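Progress report: hand-held gripper kit review
To: Petronella Ngubane
From: Anju Rana
Jan 20, 2026

Hi Petronella,

You asked for something readable this time, so no spreadsheet, just where we are with the Arnis kit and what I'd do with the rest of the money.

The short version is that I like it a lot more than I did in the fall! The two units came in, Deepak had them both set up by lunch, and we've been recording in people's homes ever since (mine included, sorry to my family). We have 675 usable recordings so far, nearly all of them small-item sorting on tables. Kamlesh checks every one before it goes on the drive and he is not generous, so I trust that number.

What's good: the grip on the handle, mainly. I can work for a long stretch before my wrist starts complaining, and with the Waton trial unit I was done after a few minutes. The finger pads are grippy without being sticky. Swapping pads takes a little hex key and some patience, and Deepak would like it on record that the key should come with a spare.

What's less good — thin shiny stuff. Wrappers, ribbon, anything that slides flat against a tablecloth. I end up chasing it across the table and then Kamlesh throws the recording out. Round things are fine once you learn to come in low. Arnis support told us the narrower pads help with this, and those are sold separately, naturally. I've asked for a loan set and haven't heard back.

The setup guide also needs work. The calibration pages are out of order and the section on charging seems to be for an older model. Rekha rewrote it for us, two pages, and new people now get going without calling me.

Money: we've spent $2370 of the review budget, all of it on the two units and shipping. I'd like your OK to buy one set of narrow pads if the loan falls through. I'd hold off on a third unit until we know whether the pads fix the wrapper problem.

Next up are 12 more homes, with kitchens added to the list, and then the side-by-side with Waton. Final write-up reaches you in July as planned. Call me if you want to try the thing yourself, I'll bring it over.

Anju
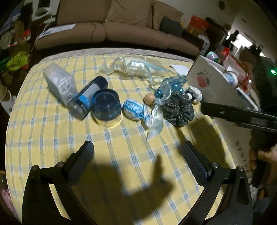
Small-item sorting on a tabletop, jaws open.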